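Footpath and street furniture check, Brukeck shops
Residents' walk-round, 7/1/24
Checked by: Colton Marchand and Hiba Salameh
Stretch covered: Lenico Street, both sides, from the library corner to the Wustetti Road crossing, plus the lane behind the shops

Ratings: OK / Watch / Fix / Urgent

1. Kerb ramps
Library corner, north side: OK.
Library corner, south side: Fix. Lip at the bottom is too high for a walker or a small-wheeled pram. Reported last winter, reference 273, no reply on file.
Wustetti Road crossing: OK both sides.

2. Paving
Outside the chemist: Urgent. Two slabs rock when stepped on and the gap between them takes the toe of a shoe. Hiba sprayed the edge yellow. Council phoned the same afternoon.
Outside Ní Bhriain: Watch. Tree root is lifting the asphalt. Not a trip hazard yet for most people but it has got worse.
Lane behind the shops: Fix. Patching over the gas trench has sunk and holds water after rain.

3. Clear width
The rule we used was 153 cm between the building line and the nearest fixed thing, measured with a tape at the narrowest point.
Bus shelter: OK.
Parcel lockers: Fix. With a locker door open there is not enough room for a wheelchair to get by.
A-boards: Watch. Most shops pull them in when asked. We spoke to the ones that were out too far and did not write down names.

4. Lighting
Checked after dark on a separate visit. Column 41 in the lane is out. The one next to it flickers. Everything on Lenico Street was working. Column 41 was also out on the last check, so this should go in as a repeat fault. 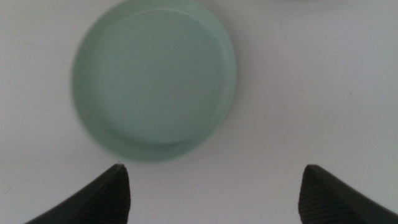
Eun-ji Choo asked for it to be noted that the lane light has been out since before the clocks changed, and that she gave up using the lane in the evening and walks the long way to the bus. She also said the online form closes the job by itself after a few weeks whether anyone has come or not, so a repeat fault needs a phone call as well.

Agreed. Colton will ring and ask for the job number to be read back.

5. Crossing at Wustetti Road
Button, north side: OK.
Button, south side: Fix. Works only if pressed hard at the top.
Green time: Watch. Colton walked it at a slow pace and was still on the road when the red man came up.
Tactile paving: OK, a bit worn.

6. Drains and gullies
Gully by the chemist: Fix. Blocked with leaves and grit.
Other gullies on Lenico Street: OK.
Lane: could not check, a van was parked over the grating both times.

7. Bins and bike stands
Bin at the bus shelter: Watch. Door does not latch and swings out over the path in wind.
Bike stands: OK. One is loose at the base but will not come out.

8. Signs
Street name plate at the library corner: Fix. Turned to face the wall.
Parking sign in the lane: OK.

Follow-up
Chemist slabs: chase if nothing done in 6 working days. Hiba.
Parcel lockers: write to the operator, copy to the council. Hiba.
Light column 41 and crossing button: Colton.
Name plate: Suha Salameh has offered to send this one in with a photo.
Lane gully: try again early in the morning.

Next check is due before the end of January if the slabs are still loose, otherwise in spring.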